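Soaking Stamps Off Paper Without Losing Your Mind
Household tips from the Ramunia Collectors' Corner

My aunt left me a shoebox of stamps still stuck to the corners of envelopes. The label said 1,000, in ballpoint, and I took her word for it. I have been working through them at the kitchen sink ever since, and what follows is what I know so far, most of it learned by doing the other thing first.

Sort before you soak. Anything on red, green or purple paper goes in its own pile, because those envelopes bleed like a cheap T-shirt and will turn a nice white border the color of cough syrup. Colored paper gets a bowl to itself, cold water, a pinch of salt, and you stand there and watch it. Do not go and answer the door.

Trim the envelope paper down, but leave a quarter inch all the way around. I once trimmed closer than that with the good scissors while talking to my brother-in-law, and I now own a stamp with perforations on 3 sides.

For ordinary white envelopes, use a wide, shallow dish and lukewarm water. Float the stamps face up and don't crowd them. Most will slide off in 15 or 20 minutes. If one won't slide, it isn't ready, and picking at it with a fingernail is how you end up with half a queen. Change the water when it goes cloudy, as the gum you have just washed off would very much like to get back on.

Self-adhesive stamps are another matter. Plenty of the newer ones don't care how long they sit in water. Leave those on the paper, trim neatly, and call it a style of collecting. Kirsty Tuhiwai has an entire album of them and seems perfectly happy. 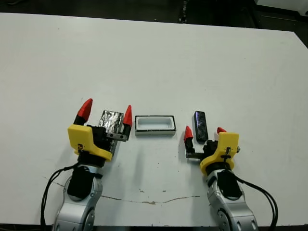
Drying is where people get impatient. Lift each stamp out with tongs (stamp tongs, with the rounded tips, not the tweezers from the bathroom cabinet), rinse the back under clean water, and lay it face down on plain white paper towel. The kind with the printed roosters is cheerful and will share its roosters with your stamps. Newspaper is worse.

Let them go nearly dry and they will curl up like potato chips. Don't panic, and don't iron them. I mention the iron only because Brodie Grimshaw did it, on the linen setting, and he still brings it up before anyone else can. Put them between two sheets of clean blotting paper, set a heavy book on top and leave it overnight. I use a cookbook I have never cooked from.

A few odds and ends:

Keep the kitchen fan off. Wet stamps stay put, dry ones travel.

Wash your hands first and skip the hand cream.

If an old stamp is on a complete envelope with a clear postmark, leave it alone until someone who knows has seen it. The whole cover can be worth more than the stamp.

Never soak an unused stamp that still has its gum. You can't put it back.

Store the finished ones in glassine envelopes, somewhere dry. Basements are not dry, whatever your basement has told you.

I did 40 last Sunday and kept nearly all of them. The dog got one. It was a duplicate.

Posted by Lindsay Doolan, Wednesday, August 12, 2020
Filed under: Stamps, Paper, Kitchen Table Jobs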